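Notes on the grasp dataset for Undard, since the last batch is merged. Short thread.

1/ Target was 1173 simulated pick episodes across the brick set. Each episode logs joint state, gripper width, wrist view and outcome. No language labels yet.

2/ Collection is scripted, with teleop only for the shapes where the script stalls. Sloped and curved parts stall most. The planner wants two parallel faces and doesn't always get them.

3/ First pass kept 593 episodes. The rest were dropped for timeouts or for contact on one finger only. We kept the rejects in a separate split -- Jirov trains its grasp scorer on them.

4/ Second pass randomized spawn pose and friction but left lighting flat. Lighting variation goes in at training time. Cheaper to redo if we get it wrong.

5/ Storage note: wrist frames are saved at every control step, up to 132 per episode. We tried every fourth step in July and the policy got worse at closing. 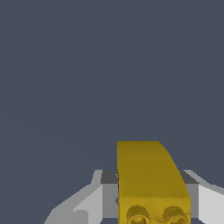

6/ Finger geometry is the simplified mesh, flat shaded. The detailed mesh slowed contact solving and changed nothing in the success rate on the 89 held-out starts.

7/ Open issue: the success check reads object height alone, so a brick held at a bad angle still passes. Adding a tilt term before the next batch.

8/ Config files are in the Rurnton repo under collect/. Pearce format export comes after the tilt fix.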